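ALIX LAUNDRY CELL – INSPECTION CHECKLIST WITH COMMENTS

Site: Indport, Bay 27
Unit: Alix, two-arm, with front-loading washer
Checked by: Surachet Srithong
Form: Troltley 171, March issue
Result key: P pass, A adjust and recheck, F fail, N not checked this time

Comments are to be read with the previous sheet. Items marked A stay open until the recheck is signed. The door and basket section follows the Bickerstaff method, revised in March after the arm speed was lowered.

1. Isolation and access

1.1 Emergency stop, wall unit – P. Both arms stopped and held position.
1.2 Emergency stop, hand unit – P. Lead is stiff near the plug. Replace at next service.
1.3 Floor clear within reach of both arms – P.
1.4 Water supply valve closed for the inspection – P. Handle is tight but turns fully.
1.5 Washer set to program lock before door tests – A. Lock had been left off after the last shift. Set now. Add to the shift start card.

2. Arms and grippers

2.1 Finger fixings, left gripper – P. Torque marks line up.
2.2 Finger fixings, right gripper – A. One mark out by a small amount. Retightened and marked again. Recheck after 20 hours of running.
2.3 Finger faces – P. Light wear on the left pair. Slots brushed out. Lint had packed into the upper ends and should be cleared every week, whatever the interval on the service plan says.
2.4 Cable connectors at the grippers – P. Seated and locked. No strain at full reach.
2.5 Wires near the wrist joints – P. No rubbing found. Tie on the right arm renewed.
2.6 Wrist camera windows – P. Wiped with a dry cloth. Do not use the glass spray, it leaves a film.
2.7 Home position repeat, ten cycles – P. Total count on the controller now 676.

3. Washer door and basket

3.1 Door opens to the full stop without load on the hinge – P.
3.2 Fingers close on the door ring clear of the latch hook – P, with comment. The margin is small. Finger tips must not touch the hook at any point in the approach. If the taught point is changed, run it at low speed with one hand on the stop.
3.3 Door ring screws – P. All tight. No cracks at the screw seats.
3.4 Door gasket – P. Clean, no folds. Check the lower part by hand, as the camera view does not reach into the lip.
3.5 Glass bowl, clearance over basket rim – A. Bowl hangs very low over the basket. Basket to be set forward of the present mark and the mark redrawn. The basket goes in with its long side across the front of the machine.
3.6 Basket condition – P. Rim and handle openings sound, no sharp edges. Product label still on the inside. Remove it before it lifts and ends up in the wash.
3.7 Test load – P. Use the red test garment and the white piece from the cell box. Hard parts such as buckles are to be kept to the outside of the pile where the operator can see them.

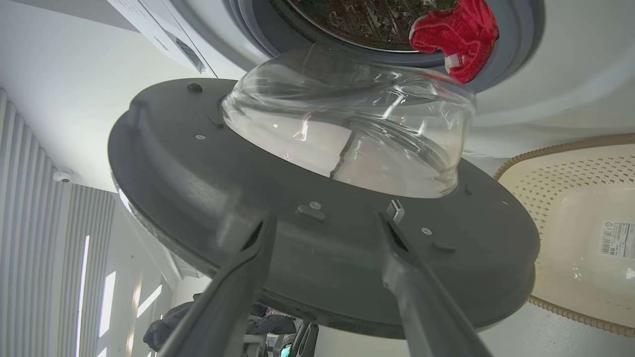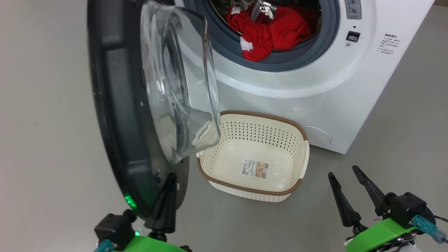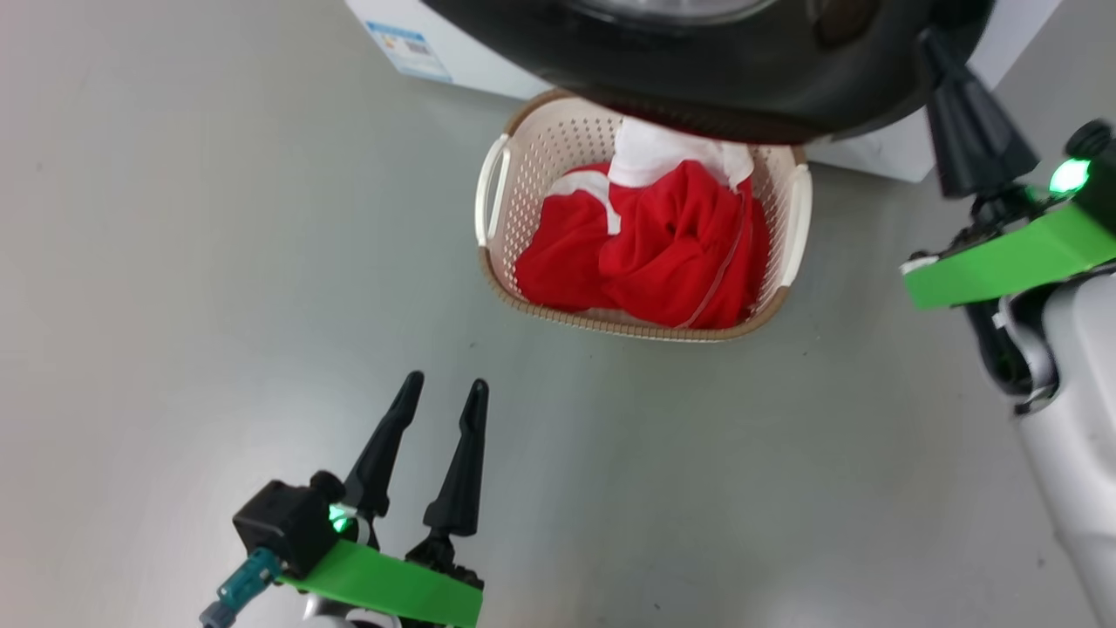
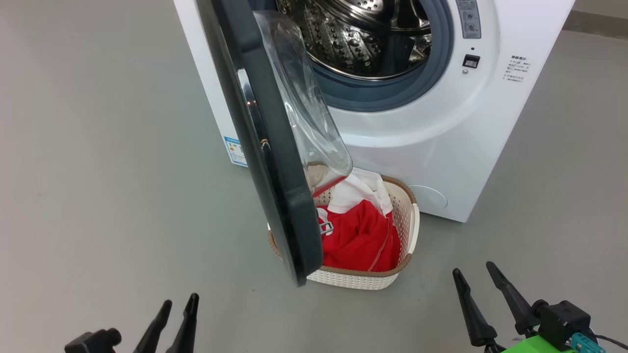

Door and basket check, section 3. First: fingers at the door ring. Second: basket before unloading. Third and fourth: test load in the basket.

4. Unloading test

4.1 Reach into drum, both arms – P. No contact with the bezel. Left arm passes close to the door and slows as set.
4.2 Grip on wet cloth – N. Dry load only. To be done once the drain hose has been changed.
4.3 Release over basket – P. Cloth let go inside the rim on every pass.
4.4 Cloth caught on the lower lip of the gasket – A. One sleeve stayed behind on the second pass and had to be fetched by a further reach. Raise the exit path slightly. Do not increase grip force to cure this – it marks the fabric and loads the finger fixings.
4.5 Drum empty check after the last reach – P. Check by eye as well until the new light is fitted.

5. Open items

2.2 Right finger fixing, recheck after 20 hours.
3.5 Basket mark to be redrawn, then ten door cycles with the basket in place.
4.2 Wet load test, waiting for the hose.
4.4 Exit path, to be taught again and run at low speed first.

Cell may be used with dry loads and an operator present. Not released for unattended running.

Signed: S. Srithong
Copy to Troltley service desk and cell folder, Bay 27.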